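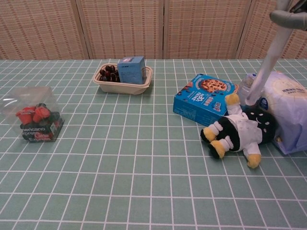
Kereck class notes dataset, README

Hi, and thanks for downloading this! I train at a small martial arts gym called Starkuvico, and for a long while I've been typing up what we do in the kids' self-defense classes (I help with the beginners). One evening I figured somebody else might get some use out of the notes, so I cleaned them up and put them here.

What you get: 2 files. classes.csv has 1,555 rows, one per drill, with the age group, the drill name, minutes spent and my own comments. terms.csv is a glossary, and it's messy, sorry. Our gym says "cover" for what the Fitzsimmons gym calls "shell", so I kept both.

No kids' names anywhere. I took out anything about injuries too, even the stubbed toes.

Things to know before you use it:

The minutes column is me glancing at the wall clock. Don't build anything serious on it!
Rows before November use the old belt colors.
"Ruterer" in the comments is our warm-up game, a kind of tag with pool noodles. They'd play it all night if we let them.
Blank age group means a mixed class.

Use it however you like, just mention Kereck somewhere. If you spot a typo, open an issue and I'll get to it after class, usually past 9 p.m.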